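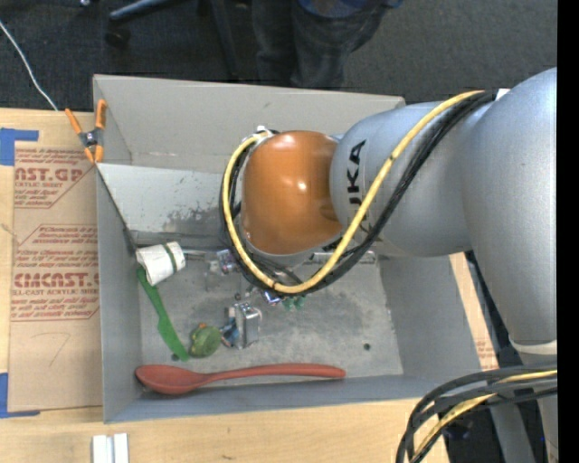
Utensils, hardware and small odds and ends in an open gray bin.

Trallach Comics Inking Kit, reviewed
By Wálter Betancur

I ink comics for a living, in the sense that I ink comics and am also alive. Most of what I do is finish other people's pencils for small publishers, plus a self-published horror series called The Ferryman's Teeth that has been between issues long enough for readers to stop asking politely. I've used the same two brushes and the same chewed nib holder for most of that time. When Trallach put out a boxed kit that claims to hold everything you need to ink a page by hand, I bought one with my own money, partly for this column and partly in the hope that I'd been struggling all these years because of my equipment.

The kit costs $47. For that you get a sable-blend brush in size 2, a nib holder with a little tin of nibs, a bottle of black ink, a smaller bottle of white, a lettering guide, a plastic ruling edge with a raised lip, and a pad of bristol board. There's also a booklet, which I'll get to, and a sticker, which I won't.

The brush

I'll start with the brush, as it's the thing most people will buy the box for. It's decent. It comes to a point when wet and it goes back to that point after a curve, which you can't say for a lot of brushes bundled with other stuff. The belly holds enough ink to get through a long lock of hair or a cape fold without stopping halfway, and if you have ever stopped halfway down a cape fold you know what that looks like. It looks like a repair.

Where it falls short is in the fine work. On eyelashes and the corners of mouths it has a slight kick sideways, as if it had its own ideas about who the character is. I inked a full splash page with it, a wharf at night with far too many ropes, and by the last rope I'd adjusted. After a month of daily use (I wash mine properly, with soap, scolding it the whole time) a couple of hairs had started to wander off on their own. I trimmed them. It's a student brush with good manners, and I'd put it a step under the Hamel I normally use, at what I'd guess is a lot less money if you split the box up by item.

The nibs

The tin holds three kinds: a stiff one for borders and machinery, a medium one that will do most faces, and a very flexible one that will do anything at all, mostly to your shirt. New nibs come with a coating of oil on them, so wipe them before you dip. The booklet mentions this on its last page, after you've spent an evening watching ink bead up and roll off like rain on a duck.

I liked the medium nib a lot. It has a bit of spring and it takes a push stroke without digging in. The stiff one scratches. Some people enjoy that sound. Bronisława Tokarz, who letters The Ferryman's Teeth and shares a wall with my drawing table, has asked me to use it only when she's out.

The holder is black plastic with a cork grip. The cork is lovely. The metal collar inside was loose on mine and dropped a nib point-down into a finished panel, right in the middle of the villain's forehead. He now has a scar. It suits him and it will have to be in every issue from here on.

The ink

The black is black. I know how that sounds, but plenty of inks are a dark gray with ambitions, and you only find out when you scan. I scanned test pages at 300 dpi and again at 600 in pure black and white, and the solids held together at both with hardly any speckling to clean up. Erasing pencil over it took off a little of the shine and not much else. I'd give it the full hour before you go near it with an eraser. I gave it twenty minutes on one page and got a smear that looked like weather.

It's labeled waterproof and it stood up to a wash of watered-down ink on top, with slight feathering at the thickest lines. If you color by hand over your inks, do a test strip first.

The white is the weak spot of the whole box. It's thin. It takes three coats to cover a mistake, and by the third coat you've built a small hill that the nib then trips over. For stars and water spray it's fine, flicked off a toothbrush. For corrections I went back to my own jar, which is so old the label has worn down to just the word Do Not.

The lettering guide

You slide a pencil through the holes, drag the thing along a straightedge, and get evenly spaced guidelines. It has been done this way for a very long time and there isn't much to improve, so Trallach improved it by making the disc turn too easily. Every time I put it down and picked it up again the spacing had changed. I didn't notice for a whole page, and the dialogue got steadily smaller toward the bottom, so that the hero seemed to be walking away from the reader while giving his speech.

Bronisława fixed hers with a scrap of masking tape. She's a professional. I'd suggest the tape.

The ruling edge

No complaints. The raised lip keeps ink from getting sucked underneath, the numbers haven't rubbed off, and it's long enough for a full-height panel border on standard original-art size. I've already stopped using my old one. It's the least exciting item in the box and I reach for it more than anything else in there.

The paper

Smooth bristol, and good. Nibs glide on it, the brush doesn't drag, and it'll survive being erased in one spot by somebody who can't draw hands. The pad is glued along the top, though, and the glue is keen. Peel slowly. Two of my sheets came off with a bite out of the edge, safely outside the art area, but I sell originals now and then and buyers do look.

The booklet

Written by Florian Joly, who teaches a comics workshop in Nanton, and it's better than it has any right to be. It's short, it doesn't call you a storyteller, and the section on varying line weight by distance is as clear as anything I've read on it. He draws the same trash can in close-up, across the street and at the end of the block, and you get it right away. I've been explaining this to people with hand gestures for years.

He does have a bee in his bonnet about crosshatching. There's a half page on it that reads like it was written after an argument.

Compared with the others

The nearest rival is the Dokport starter set, which has a better holder and a proper opaque white, but swaps the brush for a brush pen. That's a different animal. If you draw on trains, get the Dokport. If you sit at a table and want to learn to use a real brush, the Trallach box will get you there, with a bottle of somebody else's white on the side.

I lent mine to Heriberto Tello, who's been drawing digitally since art school and had never dipped a pen in anything. He came back with four inked pages and a blue thumb, which I still can't account for, given that the kit has no blue in it. He'd had a good time. He said what he missed most was undo, and that he'd tapped the paper with two fingers more than once.

What I'd change: tighten the collar in the holder, tighten the disc in the lettering guide, thicken the white, and put the bit about wiping nibs on page one. The rest can stay as it is, including the sticker.

Good: brush for the price, black ink, bristol, ruling edge, booklet.
Not so good: white ink, loose nib holder, lettering guide that drifts.
Buy it if: you want to ink by hand and own nothing yet.
Skip it if: you already have a brush you like and a ruler you trust.

The next column will be on erasers. I have opinions, and a request from Pascal Jacquet to keep it under a page.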